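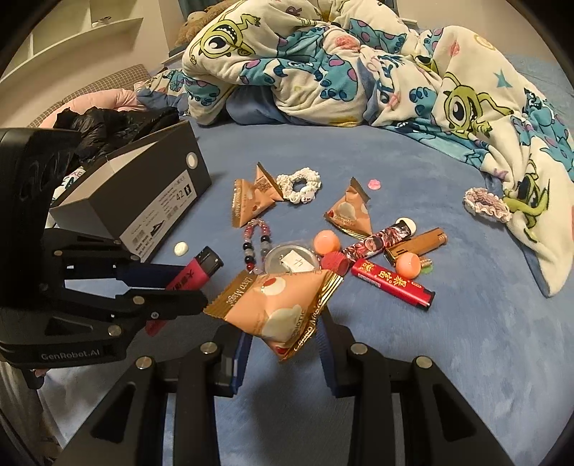
Small items spread on a bed, with two grippers holding a snack packet and a lighter.

Household tidying (robotics)
By the Skevimix Home Machines desk – updated July

Household tidying is the branch of robotics concerned with picking up, sorting and putting away everyday things. It is one of the liveliest areas in the field, and one of the hardest. Factory arms have handled identical parts for decades, but a bed covered in scrunchies, beads and lighters asks for a new grip almost every time.

Soft bedding gives under the fingers, round objects roll, and clear plastic can confuse depth sensors. Two-finger grippers with ribbed pads cope well with packets and boxes. Thin bracelets remain difficult.

In the Gemen trials, a two-armed machine put away 787 of 822 loose objects – a wonderful result, though a person stepped in 203 times. The later Daneshvar method plans both hands together and cut the time per object by almost half. Folding a thick blanket is still unreliable.

On the shop floor, Dekent uses similar arms for mixed-bin packing, with one worker watching 3 stations.

We use cookies to remember your settings. Accept | Manage

Comments

mopbucket: Can it do socks yet?

tallgrass9: 203 rescues is a lot, but I'd still take one tomorrow!

r_lindy: More on the blanket folding please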